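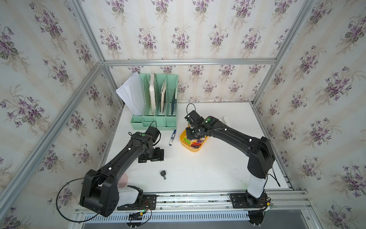
Equipment status, Tramix bench program, July

The first two-arm cell is in service on desk-sorting tasks. Logged episodes stand at 1,003 against a planned 1,258. Spare grippers from Rekach remain on a 24-day lead time.
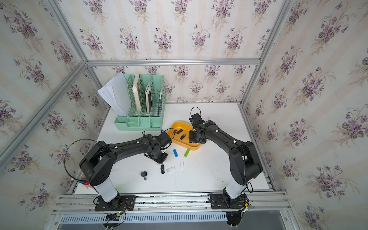
We request approval to move the unspent travel line to a second cell at the Clornness site. Ugwu has quoted arms and frame as one order. Small task items, USB drives included, stay under the existing $200 consumables cap. Decision needed before the quote lapses in August.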